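Week two of comparing hand-held grippers for the Gautam project. We have the Stuva pair and the Tellbridge pair. I have opinions, and one blister.

Ground rules: same table, same rack, same 7 objects, both pairs. Omprakash Ahuja wrote the protocol. It has a section on snacks.

Stuva first. Light, quick trigger, and a jaw that closes a hair before you mean it to. Great for blocks. On anything soft it behaves like a toddler with a receipt.

Tellbridge is heavier and slower, and the trigger has a dead zone you could park in. By mid-afternoon my wrists had filed a complaint. The data looks cleaner, though, so my wrists were overruled.

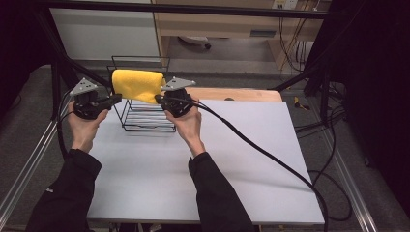
Soft stuff is where the two pairs really split. Rigid objects forgive you for closing one hand early - cloth folds up and takes the whole attempt with it. So the task I care about most is the dull one: yellow sponge cloth, both grippers on it, up over the wire rack. If your hands disagree about timing, the cloth is the first to know.

Cables, a short review: I hate them. Gruldale makes a wireless controller we could bolt on, but it adds lag and another thing to charge. Still on the fence. The fence also has a cable on it.

Demyd Kuzmenko tried both pairs for an hour and picked Stuva. Then he looked at his own cloth numbers and asked if he could pick again. He could not.

Where we are: 909 attempts logged, target is 3000, deadline is the end of February. I'm leaning Tellbridge for cloth and Stuva for everything else, which means buying both, which means a meeting.

Next up: 3 different jaw pads. If anyone has found one that holds wet sponge without chewing it, my replies are open.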